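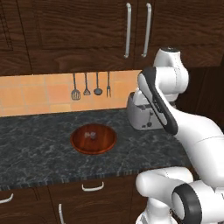

Dark wood upper cabinets with a peach-orange tiled backsplash

A day at the Flosden tile works

I have wanted to get inside the Flosden works for years, and in August they finally held an open day! The drive from Urkum took about 2 hours, and there was already a line at the gate when we pulled in.

The tour begins in the clay shed, which smells wonderful (like a garden after rain). The clay is mixed, pressed flat and cut, then left on racks until it can be lifted without bending. We were allowed to press a tile of our own. Mine had a thumbprint in one corner, and I love it.

Next come the kilns. Our guide told us one firing holds 1,264 tiles, all stacked by hand, and the old kiln takes four people to load. I could have stayed there all afternoon. 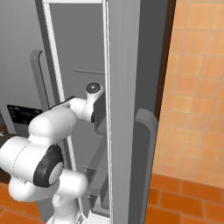
Glazing was my favorite part of the visit. The Miranda range comes in five shades, and the guide laid them out by the window, then under a lamp, and they looked like different tiles! She told us to take samples home and hold them beside the biggest plain thing in the kitchen. With a tall gray refrigerator like this one, I would go straight for the warm end of the range, the apricots and soft oranges. I brought home two samples and they have been moving around my kitchen ever since. 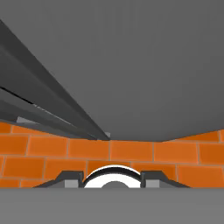 Seconds shop and getting there

The shop is run by Trukance, across the yard from the kilns. Seconds are sold by the box, and most of the flaws are tiny pinholes in the glaze. Bring cash and wear flat shoes, as the yard is cobbled. There is tea and a very good plum cake in the old packing room, and parking is free behind the clay shed.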